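How to Test Whether a Machine Could Do a Chore Yet: A Patient Guide for Homes and Small Workshops

2/17/26
By the Mimovis workbench team

Every November our inbox fills up with the same letter. Somebody has watched a clip of a machine folding towels, or putting the shopping away, and they would like to know whether they can have one by Christmas — or whether the packing bench at work could be handed over so that everyone might get home for tea. We love these letters. We used to answer them one at a time, and then it seemed kinder to write down the method we use ourselves, so that you can work out the answer for your own kitchen, shed or stockroom.

You won't need a robot for any of this. You will need a pencil, some paper, an eye mask or a scarf, a pair of kitchen tongs and a free afternoon. A second person helps, mostly for company.

Before you start: choose one chore

People get into a muddle by choosing something far too big. "Tidying up" is dozens of chores wearing one coat. So is "doing the laundry", which takes in sorting, checking pockets, loading, measuring out the liquid, choosing the programme, unloading, hanging, folding and putting away, and a machine has been doing only the wet bit in the middle for as long as most of us have been alive.

Pick a piece you could finish in a few minutes. Emptying the cutlery basket is a good one. So is taking mixed things out of a box and putting them on a shelf, and if you run a shop or a small store room I'd start there, as it comes up again and again.

Step 1: Write the chore down as moves

Do the job at your usual speed, then do it again slowly and write down each separate move. Reach, look, take hold, lift, turn, put down, let go. Be fussy about it. When we did this for unpacking one delivery box at our Lostthorpe workshop we filled 2 sides of paper, and we had left out the part where you shake the box to see if anything is still in the bottom.

Put a star next to any move where you had to make up your mind about something. Which way up does it go? Is it torn? Does it belong here at all? The stars matter more than the length of the list.

Step 2: Try it with the tongs

Now do the chore with kitchen tongs in one hand and the other hand behind your back. Most robot grippers have far less to work with than your fingers do, and tongs are a fair stand-in for an afternoon. Boxes and tins go along nicely. Bags slump, flat things refuse to leave the table, and anything round has a good chance of ending up on the floor (do this with the unbreakable cups, please!).

Mark each item as easy, awkward or hopeless. Some grippers use suction, which does well on smooth, flat faces and poorly on mesh or loose cloth, so if you have a lot of flat cartons in the hopeless column you may move them up one.

Step 3: Put on the eye mask

Ask your helper to shuffle the items, cover your eyes, and try to find one particular thing by touch with your ordinary hands. You'll manage better than you expect, and it is a lovely lesson in how much your fingertips tell you. Then take the mask off and do it the opposite way: look as long as you like and decide how you would pick up each thing, but without touching any of them. That second way is nearer to how many machines work. They have cameras and they plan from what the cameras give them. Shiny wrappers and see-through plastic are the old enemies, as the light bounces about or goes straight through and the depth reading comes back full of nonsense.

Step 4: Build your own test box

This is the part we enjoy the most. Find a plain, open-topped box and put in a handful of things that have nothing in common. Go for something stiff, something crinkly, something round and something that might roll into a corner. Leave them as they fall. A tidy row will flatter any machine, and tidy rows are what you tend to see in the advertisements.
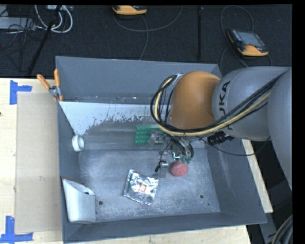

Can a robot pick mixed items out of a box as well as a person can?

On a good day, with items it copes well with, it can come close, but a person is still much better at the odd ones and at noticing when something has gone wrong.

Try every item in your box several times, tipping the box a little between goes. Corners deserve special attention. Something leaning against the side of a box leaves very little room for a gripper to get round it, and you'll find yourself sliding it into the open with a fingertip before you pick it up, quite without thinking. Write that slide down as a move of its own, with a star.

Step 5: Add up the trouble

Over one long winter we logged 1,294 picks of our own from a shared stock box, with a Tundado gripper on loan, and 40 of them needed a person to step in. That sounds marvellous until you picture your own day. If you handle 4,000 items in a week, misses at that rate would have somebody walking over to help well over a hundred times. For a warehouse with staff close by, that may be perfectly all right. For a flat with one tired person in it, I'm less sure.

So look at your own sheet and ask who would step in, and how far they would have to come.

Step 6: Decide what to change

Very often the cheapest answer is to change the chore a bit. Shallower boxes, one kind of item to a tray, labels on the same side every time. Our neighbours at Palacios spent a morning re-sorting their small parts and the job became so quick by hand that they stopped asking about robots altogether.

If your list is short, has few stars and the tongs did well, it may be worth asking a supplier for a trial with your own items, in your own box, jumbled. If it's mostly stars, put the sheet in a drawer and try again next winter — the machines do keep getting better, and your notes will still be good.

Related guides
Folding a fitted sheet, and why machines dislike it
Choosing trays and boxes for a small stockroom
What to ask before a gripper trial
Vacuum robots and thick rugs

Contact us | © Mimovis, Lostthorpe | Back to top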